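From: Zerrin Yalçınkaya
To: valgate-tenants list
Subject: Re: [valgate-tenants] Switching to Clorkel for heat billing

> The Stirnodov people came by Saturday and walked us through the
> Clorkel meters. They say buildings like ours save 18 percent in
> the first winter, and each apartment pays only for what it uses.
> Setup is 411 dollars per unit, one time. I think we should sign
> before October so we lock in the price.
> Ibrahim

Ibrahim, where does the 18 percent come from? I asked the sales guy the same thing in the hallway and he said "across our portfolio," then changed the subject to the app. I'd like to see one heating bill from one building with steam radiators and windows as old as ours, before and after.

We have 46 units. At 411 each that comes to $18,906 before anyone has saved a dime. The brochure says "one time," but page 2 of the contract has a monthly reading fee with the amount left blank. I am not signing a blank.
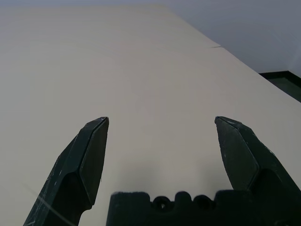
I also don't buy "pays only for what it uses." I'm on the top floor and my radiator has been off since I moved in, because everybody else's heat comes up through the floor. Great for me. The people on the ground floor next to the front door will be paying to warm my place, and I doubt they know it yet. How does Clorkel adjust for that, if it does?

The boiler valve has been sticking for two winters. Fix that first, then see what the bills look like. Maybe the meters still make sense after that, and if so I'll vote for them.

As for locking in the price, every salesman I ever met had a deadline.

Can you post the full contract to the list? I only have the first four pages.

Zerrin
6C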